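Wachstuch klebt und riecht nach dem Kauf, was tun?

Frage von Hala El Ouafi, 13/02/2020

Ihr Lieben, ich habe mir für den Küchentisch ein Wachstuch von der Rolle gegönnt, und jetzt riecht es seit Tagen wie ein neues Planschbecken. Dazu fühlt es sich an manchen Stellen leicht klebrig an, vor allem dort, wo die Falten waren. Gelüftet habe ich schon, aber bei dem Wetter mag man ja nicht dauernd die Fenster aufreißen. Darf so etwas in die Waschmaschine? Die Verkäuferin meinte nur »feucht abwischen«.

Antwort von Donal Heffernan

Auf keinen Fall in die Maschine, liebe Hala! Ich habe das im November mit unserem alten probiert, bei 60 Grad, und danach war die Beschichtung rissig wie ein ausgetrockneter See. Nimm lauwarmes Wasser mit einem Tropfen Spülmittel, wisch beide Seiten ab und häng das Tuch über eine Tür, bis es ganz trocken ist. Bei uns war der Geruch nach 4 Tagen fast weg. Die Falten gehen mit dem Föhn raus, aber bitte auf kleiner Stufe und mit Abstand. Unser jetziges ist rosa-weiß kariert mit Ballons und einem Flugzeug drauf, das macht beim Teigkneten gleich gute Laune.

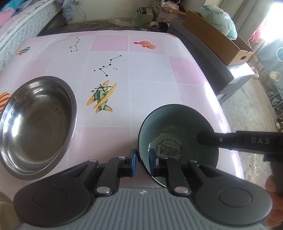 Nima Akbari: Spülmittel ja, aber gründlich nachwischen, sonst klebt es hinterher noch mehr. Gegen den Geruch hilft auch Natron, 20 Minuten drauflassen.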